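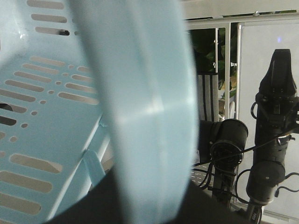
Raymonde Campbell wrote to me after the last post that baskets are the wrong answer to almost every storage problem, and that what people need is fewer things and a shelf. She also wanted to know why I keep buying plastic ones when wicker exists and looks better. I wrote back a short reply and then kept thinking about it while I did the laundry, so here is the long reply.

I agree about the fewer things. I don't agree about the shelf. A shelf is fine for a stack of towels. It is no good for socks, clothespins, cleaning cloths, half-used sponges, or the extension cord that belongs to the iron. Those things need sides around them. If they don't have sides they spread out, and in two weeks the shelf is a pile with a board under it.

As for plastic, I had wicker for years. I had a big wicker hamper in the bathroom in the Urnton apartment and two small wicker trays on the dresser. The hamper shed. Every time I pulled a sweater out of it there was a little snag, and I was always sweeping bits of it off the floor. The bathroom there had no window and by the second winter the bottom of the hamper had a gray bloom on it that I could not scrub out. I put it on the curb and somebody took it within the hour, so I hope they had a drier bathroom than I did.

The light blue plastic basket is the one I like best now. It has slots all the way down the side with some small round holes mixed in, and the slots matter more than the color does. A damp cloth can go in there and not smell by the next morning. I have owned solid-sided bins and they are good for toys and bad for anything that has been near water. My sister gave me a solid one with a lid for gym clothes and I will say no more about that.

I did the whole utility closet over in July, and since a couple of people asked, I'll put down how it went.

The closet is off the back hall. It is narrow and deep, with the water heater at the far end and three shelves on the left wall that were there when we moved in. Before July it held the vacuum, the ironing board, the mop, all the cleaning supplies, the spare bedding, a box of light bulbs, a tent, and a lot of paper bags. You could open the door but you couldn't go in. To get to the bulbs you had to move the ironing board into the hall, and then the vacuum fell over.

I started on a Tuesday because the trash goes out Wednesday morning. I took everything out and put it in the hall, which took most of the morning, and then I swept and wiped the shelves down with warm water and a little dish soap. The top shelf had old contact paper on it that I decided to leave alone. It is ugly but it is stuck down flat and I'm the only one tall enough to see it.

Then I sorted. I don't have a system with a name. I made a pile for things that live in the closet, a pile for things that live somewhere else, and a pile to get rid of. The tent went to the garage. The paper bags went out except for one bag with some other bags folded in it. I had bottles of the same bathroom cleaner open at the same time, all of them part full, so I poured them together over the sink. I don't recommend doing this with anything except identical bottles of the same product. Read the label first.

The spare bedding was the hard part. I had sheets for a bed size we don't own anymore. I kept one flat sheet for covering the tomatoes when there's a frost and gave the rest to the animal shelter on Clikarport Road, who will take sheets and towels but not pillows. I found out about the pillows after I had carried them in from the car.

What went back in:

Bottom shelf – heavy bottles, bucket, the floor cleaner, dish soap refill.
Middle shelf – baskets with cloths, sponges, clothespins, and the small stuff.
Top shelf – light bulbs, the spare shower curtain, things I want twice a year.
Floor – vacuum. Only the vacuum.
Back of the door – mop, broom, ironing board on a hook.

The hook for the ironing board was a separate project. The door is hollow, so regular screws just spin. I used hollow-door anchors, which open up behind the panel, and they have held since then with no trouble. If you have the kind of ironing board with the very heavy metal legs I would put it on the wall and find a stud.

Now, baskets. I made the usual mistake before, which was buying them first. I had gone to Wultura when they had their housewares sale and come home with a stack of six because they looked nice stacked up in the store. They were too tall for the space between the shelves. They went in only if I tipped them, and then I couldn't get a hand over the top. So those went to the kids' room and I measured this time. Measure the depth of the shelf, the height to the shelf above, and then take a few inches off the height so your hand can get in. Measure at the rim of the basket too. Most of them flare out at the top, and the number on the tag is sometimes the bottom.

A few other things I look at now before I buy one:

Press on the long side. If it bows in easily when it's empty, it will bow out when it's full. A rib molded into the plastic under the side helps a lot.

Run a finger along the inside of the slots. Cheap ones have a sharp line left from the mold and it will catch on knits. You can take it off with an emery board but you will be there a while, because there are a lot of slots.

Look at how wide the openings are compared to what you're going to put in. Clothespins slide right out of long slots. I line the clothespin basket with a piece of an old pillowcase. It isn't pretty.

Check the floor of it. If the bottom has holes, don't put anything that drips in there unless you have a tray under it. I have a cafeteria tray from the Mahasneh church sale under the sponges.

Cleaning them is easy. I take them out on the back step, run the hose through, and use an old toothbrush on the slots with a little baking soda if there's soap scum. Then I turn them upside down to dry. Dust does collect in the corners of the slots, and that is the one thing I'll grant Raymonde, a shelf is quicker to wipe.

They do get brittle if you leave them in the sun. I had a white one on the porch for a whole summer holding garden gloves, and when I picked it up in the fall the handle came off in my hand. The indoor ones I've had much longer and they are fine apart from scratches. I wouldn't use one for carrying wet laundry out to a line all year either, unless it comes back inside with you.

Labels I tried and gave up on. The adhesive won't hold on a side that is mostly holes. I tied a paper tag to one with string and it got wet and that was that. You can see through the slots well enough to tell cloths from sponges, so I don't miss them.

It has stayed in order since July, mostly. The light bulb box has drifted down to the middle shelf because my husband can't be bothered to reach, and a second vacuum attachment has turned up that doesn't fit our vacuum. I have put it in the basket with the cloths until I work out where it came from.

Raymonde also asked for the recipe for the zucchini bars, and that is on the July page, under the one on freezing beans. I cut the sugar down a little from what I wrote there. The baking time is the same.

Next time I'll do the linen shelf in the upstairs hall, if I get to it before the weather turns. I have already measured it.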